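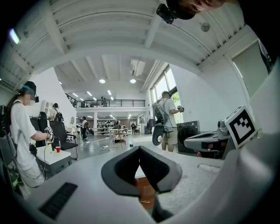 Week 4 is my favorite one, because we get to talk about the day I lost a whole afternoon of recordings to a problem I could have fixed with a damp cloth! We track the hand-held grippers by the square black-and-white marker, and when tracking fails, the software doesn't stop. It guesses. The marker on a gripper like the gray-and-white one at the right sits up on its upper end, which is handy for the tracker and also the first place your sleeve, your thumb or somebody's tape will land. Mine had a smear of glue across one corner of the border.

What happened, in order. We recorded 209 runs for the Padby job (cup pickups, nothing fancy). Chibuzor Isah replayed a few on the arm the next morning, at low speed, thank goodness. Run 70 went fine. Run 143 started fine too, and then the arm swung its wrist half a turn and drove straight down into the table. The force limit tripped and the arm stopped. We bent one finger mount and scared ourselves silly.

My first guess was a loose cable and I was very sure of it. Wrong! Blandine Hervieu plotted the wrist angle against time and there it was, a clean jump between one sample and the next. No human wrist does that. The tracker had read the smeared marker as if it were rotated, and we had no check in the pipeline to throw the sample out.

Things I want you to have in your notes:

A jump filter goes in before replay. Ours compares neighboring samples and rejects the run if the angle changes faster than a person could move.

Losing the marker must show up as a gap in the data. Don't let anything fill it in quietly.

Slow replay first, every time, with one hand on the stop button. Stand outside the arm's reach, and that includes leaning in to look.

Wipe the marker and look at it before each session.

For Thursday, read the Erkent log (it's in the course folder) and find the first bad sample. It's somewhere in the first 1000 lines. Bring your plot, even if it's ugly.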